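Artificial flower sprig

An artificial flower sprig is a single made stem with a bloom or a bunch of blooms at the top, usually with a few leaves, meant to go in a vase or a mixed arrangement. I've been adding to this entry for years and still find new sorts!

White hydrangea types are the ones I get asked about most – the big ruffled heads fill a vase fast, and you can often get away with 5 stems.

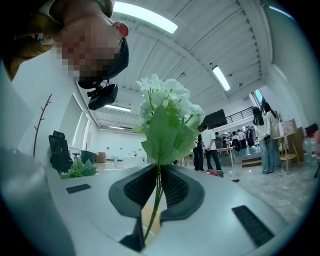 Stems are commonly plastic over wire, so they bend to shape (cut them with wire cutters, please, not your good scissors). The Geltesar catalog sorts its sprigs by stem length, while Peleo goes by bloom size, and I mix them up every time.

I like fakes next to a real potted plant, where the live leaves do half the work.

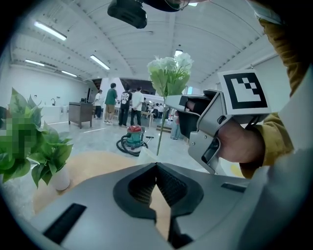
How do you clean an artificial sprig?
Use a soft dry brush first, then a barely damp cloth on the leaves. Fabric petals can bleed color, so test one at the back.

Last edited 18/03/2025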